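OK gripper maintenance thread, as promised to the three people who asked. Grab a coffee, I ramble.

So my little bench cell does one job all day: pick up produce, put it on a plate, do it again. The arm is a secondhand Telter, the fingers are Wetico, and the pads are whatever I can get to stick (more on that in a minute). It's been running in my garage since February and it's the best toy I've ever owned.

The trouble started at almost 700 picks on the current pads. Onions fine, potatoes fine. Then every waxy thing began to creep. You'd close on an apple and watch it rotate, ever so slowly, like it was looking for the door.

First thing I did was turn the grip force up. Don't do that! I bruised a tomato and learned zero about the actual problem. Force went right back to where it was.

Second thing was wiping the pads with a damp cloth. Helped for maybe a dozen picks and then back to creeping. Rubber gets a kind of shine when it's worn, and if you drag a fingernail across a new pad and then an old one you can feel the difference right away.

So, new pads. My routine, for anyone with the same fingers:

Power off, arm parked low, and I put a towel under the gripper so dropped screws don't bounce under the bench. I have lost so many screws under that bench.

Loosen every screw on the mounting bracket a bit before you take any of them out. If you pull one all the way while the others are tight, the bracket cocks sideways and you'll be fighting it the whole way back in.

Clean the seat where the pad goes. Old glue crumbs in there will tip the new pad and you won't see it by eye. I scrape with a plastic card, then alcohol, then leave it alone for 5 minutes while I go bother the dog.

Bracket back on, all screws in finger loose, close the gripper gently on a straight block so both sides line themselves up, THEN tighten. This trick is from Refilwe Le Roux, who has rebuilt more grippers than I've had hot dinners. Before that I was lining them up by squinting. Thank you Refilwe!!

After that it's the pepper test. Bell peppers are my favorite test piece because they're lobed and slick and never the same shape twice. If the pads sit wrong, a pepper will tell on you.
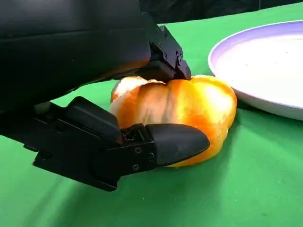 Pepper test, seen from the wrist. Fingertip pad low on the side, the other finger on top, plate next door.

What I look at in the wrist view is where the pad meets the skin. I want that tapered tip pressing on the side of a lobe, down low, and I don't want it wandering into a crease. In a crease it only touches at the edges and you get the slow spin again.

I also look at how close the housing gets to the top of the pepper. It's tight! A tall pepper can bump the arm before the fingers are where they should be, and then you're chasing a "grip problem" that was a height problem all along. Ask me how I spent a whole evening.

Oh and the green tablecloth stays. Somebody asked last time why I don't use a proper mat. I like the color, it gives a bit under the fingertip if I come in too low, and it goes in the washing machine.

My pass mark is 4 different peppers, each one picked and put down without turning in the grip. If one turns, I loosen the bracket and go back to the block step. It's boring but it saves me redoing everything later.

Trygve Solheim wants to know if I use threadlocker. Yes, the weak kind, a tiny dab, and only after the peppers pass. Put it on before and you'll be cursing at yourself when you need to shift the bracket.

Also I keep a strip of masking tape on the base of the arm and write the pick counter on it whenever the pads get changed. Very high tech. The plan now is to swap at 600-something and stop waiting for the creep to show up. The Keskinen pads are supposed to last past 1,000 but I haven't tried a set yet, so if you have, please tell me how they do on waxy stuff.

Next up is the cable where it bends at the wrist, it's been making a crinkly noise I don't love. Separate thread for that one, I need to order a clip first.

And yes, the peppers get eaten. Stuffed, mostly. Drop your recipes below, I have a lot of peppers.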